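Call for Participants: A Year of Lunches, the Prandus Home Diary Study

Posted 12 April 2023

Do you eat lunch at home most days? Are you the sort of person who opens the fridge at noon, looks at it for a while, closes it, and then opens it again? If so, we would dearly love to hear from you!

Prandus is a small research project about the midday meal, run out of the reading rooms at Guo House with support from the Fultent Fund. We've spent the past couple of years collecting old lunch menus, lunch pails, thermoses and school cafeteria schedules, and somewhere along the way it dawned on us that we knew a good deal more about what people ate at noon in our grandparents' day than about what our own neighbors are eating right now. So we're putting together a diary study, and we are looking for 26 people to take part.

What you'd be doing

You would keep a lunch diary for 12 weeks. It can be as plain or as chatty as you please. Some of the people in our trial run wrote one line a day ("leftover soup, standing up"), and others gave us a full page with opinions on mustard, and we enjoyed both kinds enormously. We'll mail you a notebook and a good pen, or you can type your entries into a simple form if your handwriting is anything like mine.

Each entry should tell us what you ate, what time you sat down (or didn't), who was with you, and anything else that seems worth mentioning. Missed a day? Leave it blank and carry on the next. Skipped lunch entirely? We want to know that too, and please don't feel you have to make something up to keep us happy.

You would also come to 2 group conversations, one near the start and one at the end. Each runs for most of an afternoon, with a long break in the middle for, naturally, lunch.

Where we meet

Both conversations are held in the Idis Room at Guo House. Come in by the garden entrance, which has no steps, and follow the hallway all the way along. Coats can go on the rack by the stairs, and there is street parking on both sides after the morning rush. 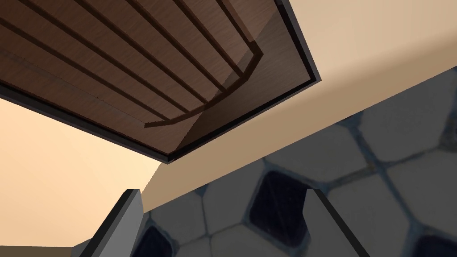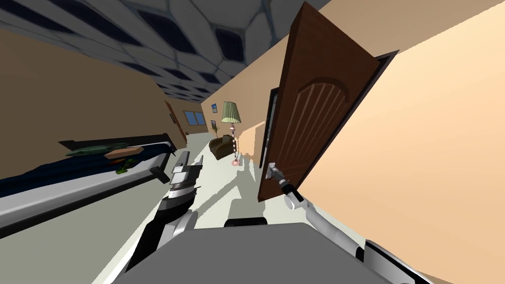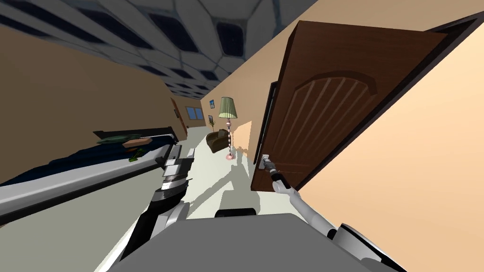 Brown wood and peach-colored wall.

Who can take part

Anyone 18 or older who eats lunch at home at least four days a week. You might be retired, working from the kitchen table, looking after small children, on the night shift, between jobs, or something we haven't thought of. You don't need to be a good cook, or any kind of cook. We're especially hoping to hear from people who live alone and from households where more than one language is spoken over the meal, as our trial group was a little short on both.

We do ask that only one person per household sign up, though the rest of the family is very welcome to be written about, as long as they're happy with it.

What you'll receive

A payment of $260, half after the first conversation and half when your diary comes in. Bus fare to both meetings will be paid back, and child care is available on request if you let us know ahead of time. You'll get a copy of the finished booklet as well. We're printing 2,000 of them next January, to be given away at libraries and community kitchens.

Your privacy

Diaries are stored under a number, and names are taken out before anyone outside the project reads a word. You may leave the study whenever you like and keep whatever you've been paid up to then. If you'd like your notebook back at the end, we'll copy it and return it to you.

How to apply

Send us a short letter or drop a note in the Prandus box at the Guo House front desk. Tell us a little about your household, the neighborhood you live in, and the last lunch you can remember clearly. Spelling doesn't count and neither does nutrition. Please include a phone number and a good time of day to call. We'll get back to everybody who writes, even if it takes us a little while, and we'll keep a waiting list in case a place opens up.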